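About us — Zistlow Robot Workshop

We build robot arms in a shared workshop in Darncombe, and we try out their kitchen chores in simulation first.

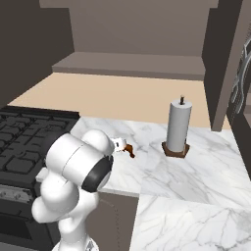
Who can join?
Anyone over sixteen who wants to build things that move, whether or not they have ever held a soldering iron. Under-sixteens are welcome with an adult who stays for the session.

Zistlow began in September, in Botond Somogyi's garage, with a second-hand lathe and a plan to make an arm that could wipe down a worktop. The garage was cold and the arm was far too heavy for its motors, but people kept turning up! By the time the neighbours had started asking when they would get their parking spaces back, we had outgrown the place and were looking for somewhere with proper benches and a door wide enough for sheet material.

We found it at the back of the old Seixas bakery on Dudenmont Lane. The rent is fair, the power supply is excellent (bakers need a lot of it), and there are 73 of us on the members' list as of February 1, 2023. Some come every week and some we see twice a year, usually carrying something that has stopped working.

Our main build is still the kitchen arm, and we're very fond of it. The job we keep coming back to is the spilt drink: a cup on its side, a brown puddle on the worktop, a roll of kitchen paper standing further along. A person deals with that without thinking. For an arm it's a lovely, awful problem. Do you pick up the cup first or go for the paper? How do you tear off a sheet with one hand when the roll wants to spin? What does a puddle look like to a camera when the marble has grey veins running all through it? We've had whole evenings go on that last one, and we'd happily have a few more.

Working in simulation means a new member can have a go on their first visit. Drive the arm into the wall and you press reset. It also lets people work from home between sessions — one of our best grasping routines was written on a train. The drawback is that simulated liquid behaves much better than real tea, so anything promising gets moved to the bench, where we find out what we got wrong.

The bench arm is our own design, now on version 4. The joints are printed, the links are cut from aluminium tube, and the wiring is tidier than it used to be. So far we've spent £3235 on it, mostly on motors, and every receipt is in the blue folder by the kettle if you'd like to see what a build like this costs. Drawings and code are free for members to copy, change and take home.

You don't have to work on the arm, by the way. There's a curtain opener on the go, a plotter that draws maps, and a very slow chess machine. Bring your own project or pick up a corner of someone else's.

Membership is paid monthly and your first two visits are free. Wear closed shoes, tie long hair back, and ask to be shown the lathe before you use it. Botond does the introductions and will talk about gearboxes for as long as you let him.

The entrance is through the yard, past the bike racks. Ring the lower bell.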